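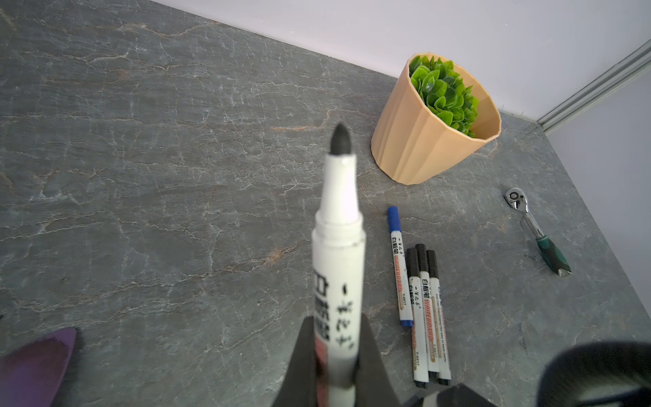
Plindero Cap-Off Practice Kit
By Faith Simiyu, March

I mentor the robot arm club at Drevutska, and the cap-off is still my favorite event to coach. Two arms, one marker, get the cap off and put everything down neatly. Sounds like nothing, right? Our students spent a whole month on it and came back asking for more!

So we put together the kit we wished we'd had. You bring the arms, and we send the stuff that goes on the table — whiteboard markers with blue or black caps, a small plant in a pot, and a few toy garden tools to make planning a path less easy. 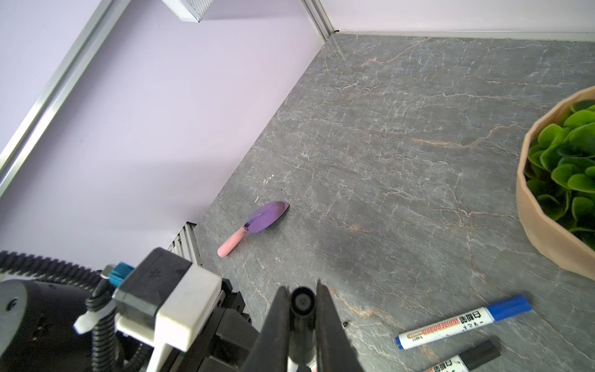 How we run it

Start with one arm and one marker. Get a clean grip on the barrel before you even think about the cap. Once that works, bring in the second arm from the other side and let the two grippers meet over the middle of the table.
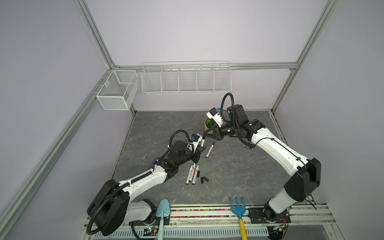
Karabo Cele, our other mentor, has his teams log every try in a notebook, and around 100 tries is when the grip settings start to make sense. Give each team 7 minutes a turn or the line gets grumpy.

Comments

Tekle Mekonnen: Do the markers have to be new? We have a drawer full of dried-out ones.

Faith Simiyu: Dried-out is great, way less ink on the table!

Ladan Jalali: Ordered for our spring class, thanks.

Related items
Ghorbani Spare Finger Pads
Desurell Cable Clips, bag of 500
Plindero Team Logbook, pack of 3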